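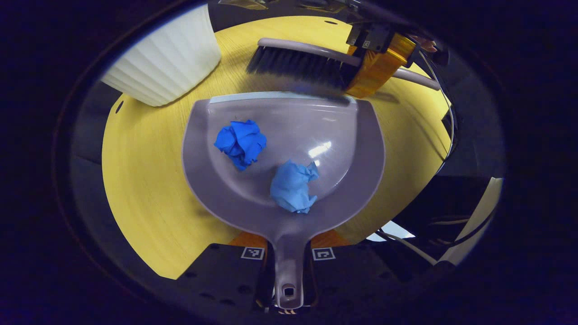

10/15/19

Read the decluttering book until nearly 2 last night and I remain unconvinced. Burgi Kofler lent it to me with half the pages turned down, so I feel I have to get to the end before I can give it back. The author holds that a person who sweeps up after every task, right then, before standing up, will get 40 minutes of her day returned to her. Returned from where? I have been cleaning up after myself for most of my life and no one has returned anything.

Still, I said I would give it a week, so today was the first proper day. The rule is that each job ends with the dustpan. You don't carry scraps to the trash by hand, you don't pile them at the corner of the table for later, you sweep. Even two wads of paper. I could pick up two wads of paper with one hand while holding a cup of coffee in the other, and I have done so for years, but the book says the brush is "the full stop." Fine. Gray dustpan, black bristles, two bits of blue paper, and into the little white wastebasket with the pleated sides. I felt nothing in particular. Maybe slightly foolish.

What I will admit is that the brush is better than the old one. The old one from Van Loon had gone flat on one side and pushed the crumbs along in front of it like a snowplow. This set was from Skorum and cost 9 dollars, and I assumed it would be junk. The lip of the pan is the part that matters and I have never owned one that met the table properly. There is always that line of dust that goes under. You pull the pan back an inch, sweep again, get a thinner line, pull back again, and in the end you blow on it and pretend. I tried it after lunch with toast crumbs and there was a line. Thinner than before, but a line. So much for the woman at the store who told me it "leaves nothing."

The handle has a hole in it so you can hang it up. The book is very big on hanging. Everything is supposed to have a hook, and the hook is supposed to be where you use the thing. By that reasoning I'd have hooks on every wall in the house and the place would look like a bait shop. I put one hook inside the pantry door and that is all it's getting.

The blue paper is from the birthday cards, which are not going well. I have cut the same wave four times. The dark blue is too dark next to the light one and the light one creases if you look at it, and the glue from Skilon makes both of them ripple. If I were braver I would just buy a card. Then again I made such a speech in January about never buying another card that I can't now be seen in that aisle.

Burgi called around four to ask how far I'd gotten. I said the chapter on drawers. She said the drawers chapter changed her life. I have seen her drawers since then. I did not say so. She also wanted to know if I'd done the bit where you write down what you threw out, and I said yes, which was a lie at the time, so here it is: two pieces of paper, the crumbs, a dried-up marker, the warranty for a toaster we gave away in 2000. The warranty I will count as a win. It was folded up under the napkins and I must have moved it from one side of that drawer to the other every Christmas.

She thinks I should do the Bitport box next, all the chargers. I don't see how a dustpan is going to help with that. Half of those cords belong to things I may still have upstairs, and the day I throw one out is the day I'll find the thing.

Supper was soup. Swept afterward, as instructed, though there was hardly anything on the table to sweep. Timed it by the stove clock: got up, fetched brush and pan from the pantry, swept, emptied it, hung it up again, just over a minute. With a damp rag I'd have been done sooner and the table would be clean too. I don't know why the book has no rag in it anywhere. I looked in the index. There is an entry for ribbon.

Six more days. Must get light blue paper, the heavier kind, and ask if they take back glue.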